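Pavton Capture Studio: Session Recording and Replay Software for PC Games

Record, review and share game sessions from a single application 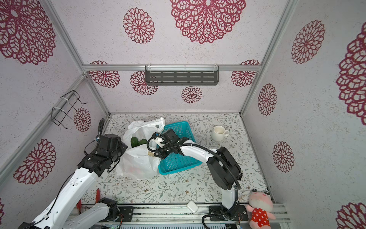 Overview

Pavton Capture Studio is a desktop application for recording computer game sessions and playing them back. It is published by Ernent and is intended for players, teams, schools and event organizers who need dependable recordings without a second computer. The application runs in the background while a game is open, saves video and sound to a local drive, and keeps every session in a searchable library.

The current release adds multi-track audio, shared libraries and a revised replay editor. Customers with an active license receive the release at no additional charge.

Recording

Recording may be started by hand, by keyboard shortcut or automatically when a listed game is opened. The application recognizes more than 2,000 game titles on installation, and further titles may be added by the user from the Games menu. Once a title has been added, its recording settings are stored separately and are applied each time the game is launched.

Instant Save retains the most recent minutes of play in memory. When the shortcut is pressed, that portion is written to the library as a finished clip. The length of the retained portion is set by the user and may be changed during a session - the new length applies from that moment forward.

Up to 6 audio tracks may be recorded at once. Game sound, microphone, voice chat and music can each be assigned a track of their own, so that a single source may be lowered or removed later without affecting the others.

Replay Editor

The Replay Editor opens any session in the library. Users may trim the beginning and end, join clips from different sessions, adjust the volume of each track and add text. Edits are saved as a separate project file and the original recording is left unchanged.

Slow playback is available at 3 preset speeds. Still images may be exported from any point in a recording at the full size of the original video.

Projects may be exported in the formats accepted by common video sites. An export can be left to run in the background while another project is being edited, and a queue is provided for users who prepare several clips at one time.

Shared Libraries

Shared libraries are available with the Team and Institution licenses. A library owner invites members by e-mail address and assigns each of them one of the following roles:

Viewer - may watch and comment on sessions
Editor - may also create projects and exports
Manager - may also add members, remove members and delete sessions

Comments are attached to a point in the recording and appear in the timeline when the session is opened. Coaches may mark a comment as private, in which case it is shown only to the player concerned.

Bassi Overlay Pack

The Bassi Overlay Pack is an optional add-on containing 38 overlays for use in recordings and live broadcasts. Colors, fonts and team names may be changed in each overlay. The pack is included with the Institution license and may be purchased separately by holders of other licenses.

System Requirements

Operating system: Windows 10 or later, 64-bit
Memory: 8 GB required, 16 GB recommended
Graphics: a dedicated graphics card with hardware video encoding
Storage: solid-state drive recommended for recordings
Internet connection: required for activation, updates and shared libraries

Recording is not supported on network drives. Completed sessions may be moved to a network drive from the library window.

Licenses

Personal - for one user, on one computer at a time. Includes recording, Instant Save and the Replay Editor.

Team - for registered teams and clubs. Includes all Personal features and one shared library.

Institution - for schools, colleges and event organizers. Includes all Team features, additional shared libraries, the Bassi Overlay Pack and central account management.

A license may be moved to a different computer from the Account page. Institution customers who require a written quotation should contact the sales office before placing an order.

Updates and Support

Updates are delivered through the application and may be postponed by the user. Administrators of Institution accounts can approve each update before it is offered to their members. The next scheduled update, planned for January, will add support for the Jullarach controller profile format.

Support requests may be submitted through the Help menu or the customer portal. Requests should state the version number, the name of the game and the text of any error message. Scheduled maintenance of shared libraries takes place on Wednesday mornings, during which time sessions may be recorded locally and will be uploaded when service resumes.

Product contact: Gerardo De Luca, Customer Licensing, Ernent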